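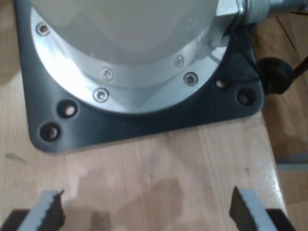 Public libraries should lend tools

July 23, 2023
By Esi Korletey

The library in Tasulby has 338 board games on its shelves and not one cordless drill. I like board games. I have borrowed plenty of them. But when my closet rod came out of the wall in January, I needed a drill for four minutes, and the choices were to buy one or to knock on doors until someone was home.

I knocked on doors. My neighbor Fiifi Eshun has a drill, and he lent it to me along with a stud finder and a warning about the old plaster. I was lucky in my neighbor. People who moved in last month, or who work nights, or who don't like asking, have to go to the store.

Most household tools spend their lives in a drawer. The average garage on my street holds a tile cutter that cut tile for one bathroom. Each house owns the same things, and each house paid full price for them. A library already knows how to fix this kind of waste. It buys one copy, keeps a record of who has it and sends a note when it is late.

The objections I hear are about money, damage and lawsuits. On money, Cluvton started its tool shelf with $600 and a box of donations, and it now has 17 items that go out regularly. The most popular is a carpet cleaner. On damage, Sum-yee Poon, who runs the desk there, told me that the books come back in worse shape than the tools do. Borrowers sign a waiver, and the shelf has no chain saws or ladders on it. I think leaving out ladders is too careful, but that is their call.

A harder complaint comes from Nana Sarpong, who owns the hardware store on Brzozowska Street and rents out some of the same equipment. He has a point about the floor sander and the pressure washer. Those are his business and the library should stay out of it. He does not rent out pliers, though, or a level, or a set of hex keys, and he told me he sells more screws and paint when people have something to work with.

Storage is the part I have no good answer for. The Tasulby building is small, and the back hall is full of magazines going back decades. I would start by moving those. The board can argue with me about it at the budget meeting, where I plan to ask for one shelf and one year to try it.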